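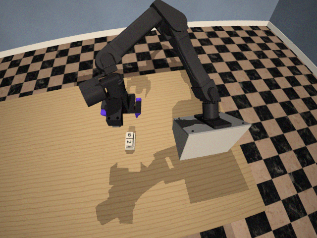

Lumstead is a benchmark for picking up thin, flat parts in simulation. It was put together to answer a narrow question: how much of the error in a grasp policy comes from reading the part wrong, and how much from placing the fingers wrong. Most pick benchmarks use blocks or cans, where a finger can be off by several millimeters and still close on something. A tile lying flat on a table leaves very little height to grip. The numerals give us an orientation label at no extra cost, as with the 6 and 2 here, where a half-turn error in the pose estimate is easy to catch by eye. The purple fingertips are also easy to separate from the black links by color, and the offset measurements further down depend on that.

The notes on this page accompany the Lumstead results. They follow the order of the work, from setup to failure cases. Text and renders by Elīna Petrauskas.

Setup
One arm, fixed base, two-finger gripper. The wood grain on the table is a texture only and has no effect on contact. Friction is set per material pair and held constant within a run.

Lighting
A single main light with soft shadows. The arm's shadow falls across the table in the render at the top of the page, and we kept it that way for all test runs. Policies trained without shadows lost accuracy when shadows were turned on. Policies trained with shadows did not show the opposite loss.

Data
The training set holds 3000 episodes. The test set holds 1055, with tile positions and angles drawn from a separate seed. Test episodes in which the tile started outside the reach of the arm were removed before any policy was run, and the count given is the count after removal.

Policies compared
We ran 4 policies. Two are baselines: a scripted top-down grasp using the true tile pose, and the same script using an estimated pose. The other two are learned. Masanja takes camera input only. Torov takes camera input plus joint positions.

Approach phase
The gripper opens fully and stops above the tile before the final descent. The stop lasts around 200 milliseconds of simulated time. Finger offset is measured during this stop, as the distance in the table plane between the midpoint of the fingertips and the center of the tile.

Result, position
Torov had a smaller median offset than Masanja at the stop. The gap was largest when the tile was near the base, where the upper links are folded and the forearm hides part of the table from the camera.

Result, orientation
The two learned policies were close to each other. Both made half-turn errors on tiles with the same numeral on each half. These do not affect the grasp and are reported in a separate column.

Failure cases
The most common failure was a finger landing on the face of the tile instead of beside it. The second was a correct descent followed by a slip during lift. Slips were sensitive to the friction setting and should not be read as a prediction for hardware.

Known limits
The camera does not move, and there is never a second tile to confuse the detector. A cluttered version, Kolludthorpe, uses the same arm and table and is planned for December. Scores from the two sets should not be pooled.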